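Stripping an old desktop tower for parts

17 Dec 2020

Before you pull anything out of a retired desktop, get the case on its side and the panel off so you can see what you're working with.

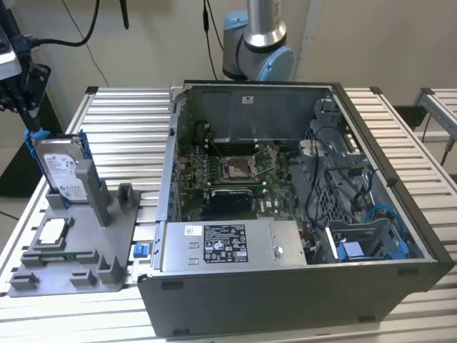
Side panel off, with the processor socket open and its lever raised.

What you need: a Phillips screwdriver, small containers for screws, an anti-static wrist strap and 2 labelled boxes, one for parts to keep and one for recycling.

1. Shut the computer down, switch it off at the wall and unplug every lead. Hold the power button in for four seconds.

2. Lay the tower flat with the removable panel facing up. Take the panel off and put it somewhere it won't get stepped on.

3. Clip the strap to bare metal on the chassis.

4. Remove the memory by pressing the clips at the ends of each slot. Hold the modules by their edges.

5. If the processor is still fitted, take off its cooler first. Twist gently before you lift — old thermal paste can grip hard. Raise the lever, open the retention frame and lift the processor straight up. Don't touch the pins in the socket.

6. Unplug the data and power cables from the drives. Pull on the plug, never the cable. On the Dell board shown, a blue SATA cable runs along the low right side of the case.

7. Slide the drives out of the cage. Wipe or destroy them before they leave your hands.

8. Take the power supply out whole. Never open it.

Our Lullcombe depot takes bare cases and boards. Drumwood takes power supplies as well, but is closed through March.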